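Stostora is hiring linen folders for the finishing room at our Brelska site. The job is folding, sorting and stacking clean towels by hand and getting them ready for the delivery cages. We have openings on the early and late shifts, starting in July.

We wash and finish towels for small hotels, swim schools, day cares and private customers. Most of what comes through the finishing room is bath and hand towels, with a smaller share of children's towels, bathrobes and table linen. Washing and drying are done in another part of the building by a separate crew. You would not be lifting wet loads.

You will work standing at a large table. Long bath towels are folded lengthwise first, smoothed flat, and then folded to the size on the customer's card. Small colored towels are kept to the side until the large ones in the same order are finished.
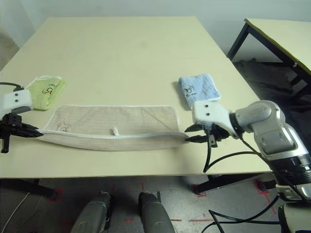
**What you will do**

- Fold bath towels lengthwise into an even band, with the edges lined up and the border straight
- Fold small towels so the printed logo ends up where the customer's card says it should
- Tuck in loop tags, unless the customer wants them showing
- Pull anything with stains, holes or a loose border and put it in the rewash or repair bin
- Sort by customer, color and size, then stack and label
- Wipe down your table at the start and end of the shift

An experienced folder finishes more than 400 pieces in a shift. We do not expect that from new people, and there is no piece rate. Pay is hourly.

**What we ask for**

You should be able to stand for most of a shift and lift a full basket to table height. You need to read order cards in English. Laundry, hotel or warehouse experience is welcome but not required. If you have never folded for a living, you will spend your first 9 shifts next to Nele Van Rooij, who trains all new staff in the finishing room. She will go over the fold cards with you and check your stacks before they leave the table.

Long hair is tied back. No rings or bracelets that can catch on terry cloth. Closed shoes with a flat sole are required and we pay for one pair a year.

**Hours**

The early shift starts at 6 a.m. and the late shift at 2 p.m. Both are seven hours plus an unpaid meal break. Part-time is possible on the late shift only. Tell us in your application which shift you want, and whether you could switch if the other one has more room.

**What you get**

- Hourly pay, with an added amount for the late shift
- Paid training from the first day
- Work shirts, washed here
- Free parking behind the building
- A staff rate on home laundry, including comforters and rugs

The rate for each shift is listed on the application form. It goes up after the trial period and is reviewed once a year after that.

**How to apply**

Pick up a form at the front desk or write to Jasper Hoekstra in the Stostora office. Put job number 641 on your form or letter. A resume is fine but you can also just write down where you have worked and for how long. Please include a phone number and the best time of day to reach you.

We will ask you to come in for a short paid tryout at the table. Esmaeil Tabrizi, the late shift lead, runs the tryouts and can answer questions about the work. Applicants get a call or a letter either way.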